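Praltuncombe Bread Notes

A plain text collection of bread and roll recipes, with weights, timings and my own grumbling attached. Last tidied up Tuesday, January 23, 2024.

What this is

I bake a lot, and for years I kept my recipes on the backs of envelopes, in the notes app on two different phones, and in a spreadsheet that only opened on a laptop I no longer own. This repository is me finally typing everything into one place. There are 141 recipes in it right now, nearly all of them bread, plus a few things that wandered in because they use up leftover dough (the cinnamon twists, the crackers, that weird onion thing).

It's named after Praltuncombe, the village where I first learned to make a decent loaf in a truly terrible oven. I live in Salinas now and the oven is better, but the name stuck.

You're welcome to use it for whatever you like. Bake from it, feed it to your meal planner, print it out and spill oil on it. I'd love to hear if something comes out well, and I'd really love to hear if something comes out badly!

What's in the folders

recipes/ has one text file per recipe. File names are lowercase with dashes, so soft-white-rolls.txt, seeded-rye.txt and so on.

recipes.csv has the same recipes squashed into one table, one row per ingredient. This is the one you want if you're doing anything with code.

timings.csv has the rise and bake times for each recipe, in minutes.

attic/ is old versions I couldn't bring myself to delete. Please don't bake from the attic. There's a brioche in there with twice the salt it should have and I still think about it.

Columns in recipes.csv

recipe_id: a short name that matches the file name in recipes/, without the .txt part.

ingredient: what it is, in everyday words. I write "bread flour" and leave it at that unless the type really matters.

grams: weight in grams. Everything is by weight, including water, milk and oil. Eggs are weighed out of the shell.

percent: baker's percentage, where the total flour is 100. If you've never used these, they make it super easy to scale a recipe up or down, and after a while you start reading them like a weather report (72 percent water, okay, going to be a little sticky).

stage: either starter, dough or topping. If a recipe has no starter there just won't be any starter rows.

note: free text. Sometimes useful. Sometimes me arguing with myself.

Columns in timings.csv

recipe_id, first_rise, second_rise, bake, oven_f and kitchen_f. The last two are temperatures in Fahrenheit. I only started writing down the kitchen temperature partway through, so a good chunk of that column is blank. Blank means I didn't measure it. It does not mean zero, which I mention after I once averaged the whole column and concluded that I'd been baking in a freezer.

About the flour total

Most of the loaf recipes are built on 900 grams of flour, which gives me one big loaf and a pan of small rolls, or two medium loaves that fit side by side on my oven rack. If your oven is smaller, halve everything and knock a little off the bake time. Start checking early. The rye ones stay at full size in the notes, but they halve just fine too.

Recipes that came out of the Nurnard batch (more on that in a second) use smaller totals, so don't assume the flour number is the same everywhere. Always add up the flour rows yourself, or use the percent column and forget about it.

Where the recipes came from

Three places, more or less.

The everyday ones are mine, meaning I started from something I read long ago and changed it so many times that the original is gone. These are the ones I trust most.

The Nurnard batch came from a box of typed cards I picked up at a yard sale. They said things like "bake in a quick oven until done," so every weight and temperature you see for those is my translation. Some are still shaky. They have nurnard in the note column so you can skip them or, better, help me fix them.

The last group is copycats, where I try to get close to something from the store. Soft rolls are the main obsession here. I wanted that squishy, pale, pull-apart thing at home and it took me ages to get anywhere near it.

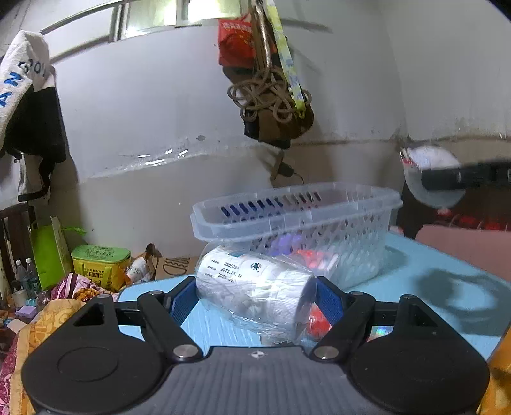 White rolls in their plastic wrap.

What finally helped with the soft rolls was cooking a bit of the flour with milk into a paste before mixing the dough. I'd read about that trick over and over and kept skipping it (an extra pan to wash, ugh), and then I tried it and felt silly. The paste gets its own rows under the starter stage, which is a bit of a cheat, but I didn't want to add a fourth stage just for that.

The other change was pulling them out sooner. I used to leave them in until they were properly brown on top, and they were always a little dry the next morning. Now I take them out pale gold, brush them with melted butter and put a clean dish towel over the whole pan while they cool. Once they're completely cool they go into a bag. If you bag them warm you get soggy bottoms, and I have the failed pans in my notes to prove it.

There are several versions of this recipe in the folder. soft-white-rolls.txt is the current one. soft-white-rolls-overnight.txt spends the night in the fridge and is the one to make if you have people coming for lunch. The potato version is good too but goes a bit gummy if your mash is wet.

Storage and freezing

I get asked about this more than anything else, so I gave it a note in every recipe where I had something to say. The short version: rolls freeze beautifully, crusty loaves freeze fine if you slice them first, and anything with a lot of seeds on top is going to shed them all over your freezer forever. Thaw rolls in the bag on the counter. For crusty bread I go straight from the freezer to a hot oven for a few minutes.

I don't keep bread in the fridge. It goes stale faster in there. Some folks swear by it and we can stay friends.

Known problems

The cup measurements are gone. An earlier version had them and they were wrong so often that I deleted the column. If you need cups you'll have to convert, sorry, but a cheap kitchen scale will make you much happier.

My oven runs hot at the back. I rotate every pan halfway through and the bake times assume you'll do the same.

Yeast is always instant yeast unless the note says otherwise. I think I caught all the exceptions. If you see a recipe with a yeast amount that looks too high, it may be an old one I wrote for fresh yeast and forgot to label, so please open an issue.

The bagels are not good yet. They're in there because I'm stubborn.

Ingredient names aren't perfectly consistent. "Kosher salt" and "salt, kosher" both show up, and I've got "sunflower seeds" and "sunflower seed" living in the same file. I fix these when I trip over them.

No allergy labels. I started adding them and got nervous about missing something, so I took them all out. Please read the ingredients yourself and check your own packages.

Using it with Fluvcombe

Fluvcombe is a tiny script I wrote that takes a recipe_id and the number of rolls you want, then prints a shopping list. It lives in the tools folder. It needs Python 3 and nothing else. Run it from the top folder or it won't find the csv and will complain in a pretty unhelpful way. It rounds everything up to the nearest gram, and that includes yeast, so for very small batches you should look at the percent column and do that one by hand.

It has no idea what you already have in the cupboard. I keep meaning to fix that.

Contributing

Yes please! Small fixes are the best kind. If you're changing a weight, tell me in the message whether you baked it or just think the number looks off (both are fine, I just treat them differently). If you're adding a new recipe, copy template.txt, fill in the weights in grams, and bake it at least 2 times before sending it over. I've been burned by my own one-time wonders.

Please don't paste in recipes from cookbooks word for word. The ingredient list in your own format plus steps in your own words is what I'm after.

License

The recipes and notes are CC BY 4.0. The script is MIT.

Coming up

In February I want to go through the rye section again, since half of those were written when I had a different starter and the rise times feel too long to me now. After that, flatbreads. I have a pile of notes on them and no files at all.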